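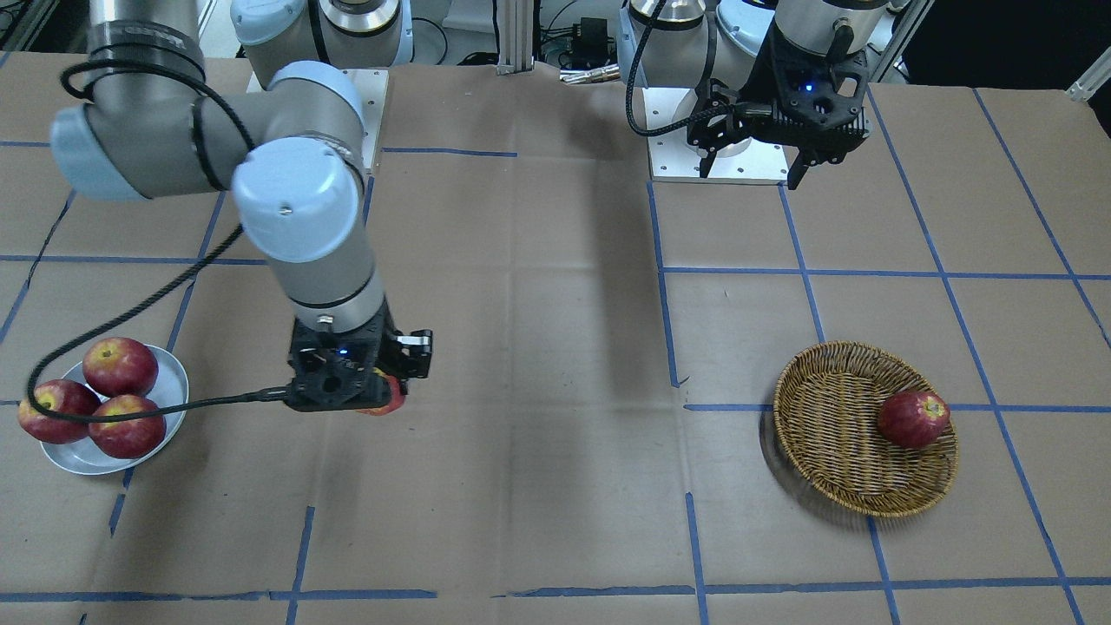 Red apples on a white plate, with brown kraft paper and blue tape covering the table.

Print this page | E-mail this page

How to Cover a Table With Kraft Paper and Tape Off a Sorting Grid

Brown kraft paper is cheap, takes tape well, and can be thrown out when it gets dirty. With a grid of painter's tape on top, it makes a good surface for sorting fruit. We use a covered table at Furnbridge every fall when the apples come in, and the same setup works for tomatoes, bulbs, seed packets, or a box of mixed hardware.

Plan on 40 minutes the first time. After that it goes faster.

What you need

A roll of brown kraft paper, wider than the table if you can get it
Blue painter's tape, one inch wide
Tape measure and a pencil
A long straightedge (a level or a spare shelf board will do)
Scissors or a utility knife
A few plain plates

Covering the table

1. Wipe the table and let it dry completely. Crumbs under the paper turn into bumps, and damp spots will come through.

2. Unroll the paper along the length of the table and leave four inches extra at each end. Put the side that curls downward face down.

3. Tape one short end to the underside of the table. Go to the other end, pull the paper snug, and tape that end under too. Don't pull hard enough to lift the first end.

4. Tape the long sides under every foot or so. Fold the corners the way you would wrap a box.

5. If you need two widths of paper, overlap them by two inches and tape the whole length of the seam. An open seam catches the edge of every plate you slide across it.

The paper will crease. Creases don't matter for sorting, and apples sit fine on them. If you want it flatter, cut the paper the night before and lay it under some books. I have tried ironing it on low and don't recommend it for anything longer than a placemat.

Laying out the grid

6. Decide on the size of the cells before you open the tape. For apples going on by ones and twos, six inches square is enough. For plates, measure your widest plate and add two inches.

7. Mark the cell width in pencil along both long edges, starting from the same end of the table. Mark the cell depth along both short edges.

8. Run the long strips first. Stick down one end, hold the tape just above the paper, line it up with the mark at the far end, and lower it. Press from the middle out. Long strips put down an inch at a time will wander.

9. Run the cross strips over the long ones. Lay the straightedge beside each strip if your eye isn't good.

10. Rub all the crossings with your thumb.

Our grid at Furnbridge has never come out perfectly square, and it makes no difference to the apples. If one cell is an inch narrower than the next, leave it alone. Kraft paper tears when you pull tape off it, so a crooked strip is better left where it is.

Using the grid for apples

Work from one side of the table to the other. Put the unsorted apples on a plate at one edge and move them into the cells one at a time. Three or four to a plate is plenty. Piled higher than that, they roll off when you reach for the bottom one.

Look at the stem end, then turn the apple over and look at the blossom end. Soft spots and small holes show up most often at one or the other. Feel for bruises with the flat of your fingers. A thumb will make a new bruise.

We give the cells nearest the edge to apples for eating now, the middle to storage, and the far cells to sauce. Write the use right on the paper in pencil. Marker works too, but let it dry before any fruit goes down.

Set each apple down without dropping it, even half an inch. Apples for storage should still have their stems.

Last year we put 266 apples through in one afternoon and kept 22 back for pie. The paper lasted the whole day and most of the next.

Cleaning up

Cut the tape at the edges of the table and roll everything toward the middle, paper and tape together. Plain kraft paper can go in the compost if you cut the taped parts out first. Pull the tape off the underside of the table slowly, and the same week. Left for a month it gets gummy.

Reader comments (3)

orchardlane: What weight of paper? The thin stuff from the dollar store ripped on me at the first corner.

dunstan_kitchen: We do this at the Dunstan church hall on folding tables. Tape the table legs' side last or you can't fold them up afterward. Our table takes 23 feet of paper with the overlap.

pbj in Vanon: Tried it in July for green beans and it was fine. Beans don't need cells that big, so I did three inch. Used up over half a roll of tape.

Contact us | Copyright Muvia Home Pages | Back to top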